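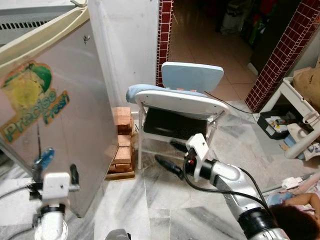

Stamero Community > Robots at home > Rules and good practice

Which rules apply to a two-arm robot working on freezers and refrigerators in a family home?

Posted by Ermira Delić, May 2021

I have to write the site procedure for a mobile two-arm unit that practices appliance tasks: opening and closing a chest freezer lid, opening a mini refrigerator door, placing and removing small parts. An operator runs it remotely over a Hendidel controller. The arms are light and the grippers are parallel, two fingers each. The work is done in an ordinary house with people living in it, a child included, so there is no cell, no fence and no light curtain.

Our existing procedure was written for the Cabral workshop and refers to ISO 10218-2 and ISO/TS 15066 throughout. My questions:

Do those documents still apply when the floor belongs to a family?

What separation distance should be written down, and should it differ for children?

The small refrigerator stands on bricks. Does the furniture count as part of the risk assessment, or only the robot?

The unit has an emergency stop on the base and another at the operator station. Is a third one, carried by a person in the room, a requirement or a preference?

I am after what other people have in writing and use. "Be careful" is already in the procedure.

Tags: shared space, risk assessment, emergency stop, appliances

Valentina Huenchumán
Accepted

Take the standards first. ISO 10218-1 and -2 are for industrial robots and their integration. TS 15066 supplements them for collaborative operation. The contact limits in its annex are meant for workers, and you should not carry them over to a child. For a machine that shares a home with people the closer document is ISO 13482, personal care robots. It may not fit your unit exactly either, as yours is operated for practice and isn't sold as a care product. Use ISO 12100 for the method of the risk assessment, use 13482 as the hazard list, and record in one paragraph why you chose them. Check the local rules as well. A standard doesn't replace them, and a private house can become a workplace in law once a paid operator is involved.

Distance. We don't use one figure for everyone. The procedure I maintain has these entries:

Adults who have been briefed: may be in the room, outside the reach of both arms, while the arms are powered.

Children: outside the reach of both arms plus a margin of 2 m, with a named adult who has no other job. If a child sits down inside that line, the arms are stopped first and the child is moved second. The session restarts only when the named adult says so.

Everyone: no hands in the freezer or refrigerator while a gripper is in front of it. The lid or door is a pinch hazard even when the arm is slow.

Measure reach with the arms fully extended and the gripper fitted, then mark it on the floor with tape. On polished tile use a tape that can be seen from the side. Include the swing of the door. A door held by a gripper moves the hazard outward by its full width, and most drawings I get for review leave this out.

Speed. For approach to a handle or a door edge we cap the gripper tip at 70 mm/s, set in the controller and verified by measurement before the first run of the day. An operator's promise to go slowly isn't a limit. Free motion has its own cap, and you should derive that from your own stopping distance. I won't give you mine.

Furniture. Yes, it is part of the assessment. The hazard is the whole system of robot, object and support. Bricks under a refrigerator raise three points: the appliance can slide, it can tip toward the open door, and a finger or gripper can go under the bottom edge. A small refrigerator with its door fully open has its balance shifted forward before the robot touches it.

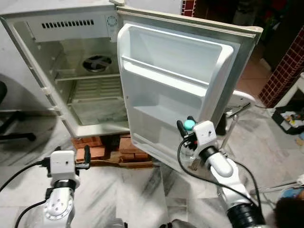 Door open, refrigerator on bricks, small teal-green part at the tip of the right gripper.

What we require for any raised appliance:

Push test by hand before power-up, with the door open at its widest angle. If the appliance rocks or the support shifts, there is no session until it is corrected.

No downward force on the door or the door bins. Set a force limit if the controller has one. If it doesn't, ban tasks that load the bins.

Grippers stay clear of the gap between the bottom edge and the floor.

Small parts held in the fingers are logged out and in. A cap or knob left on the floor is a choking hazard where there are children, and this belongs in the procedure even though it has nothing to do with robot motion.

Chest freezers need their own entry. Find out whether the lid holds itself at the angle you plan to use. If it drops, the area under it is treated the same as the area under a suspended load. Check also that a lid with a lock is unlocked before the robot pulls on the handle.

Cables: the leads along the arms and anything on the floor go on the pre-session check. An extension lead or power strip inside the marked area is moved out of it or covered.

Emergency stop. I would write the third one as a requirement. The one on the base is inside the reach of the arms, so a person has to walk into the hazard to press it. The one at the operator station depends on what the operator can see, and a head camera doesn't see behind the robot. Test all of them with the arms moving, and record the result. Know what the arms do when power is removed, too. If they sag, that is another line in the assessment.

Emiliano Farías

I would skip most of this. Our unit stands on a Zernalness base, the arms are light, and in 10 months we have had no contact with a person. We keep people out of the room and that covers it. If somebody wants to come in they shout and the operator stops.

Comment from Valentina Huenchumán: Keeping people out is a valid measure and ranks above mine. Shouting isn't one unless the operator is in hearing range, and Ermira's is remote.

Comment from Emiliano Farías: Ours sits in the next room. Fair point for remote.

Amancay Ibarra

Two additions to the accepted reply.

Put a communication-loss test in the procedure. Pull the network connection with the arms moving at the approach cap and confirm that they stop and hold. We found in April that ours stopped correctly but opened the gripper on reconnect, which would have released whatever it was holding. The setting was in the controller defaults.

Second, get the household's consent in writing, with the hours, the rooms and what the cameras record. An adult has to sign for a child. This is a privacy matter and should be a separate sheet from the safety assessment, or people will sign both without reading either.

Comment from Ermira Delić: Thanks. I have added the reconnect test and rewritten the section on supports. Does anyone have a figure for how much force is needed to open a small refrigerator door with a new gasket?

Comment from Amancay Ibarra: Measure it with a spring scale at the point where the gripper pulls. It varies too much between units to copy from someone else.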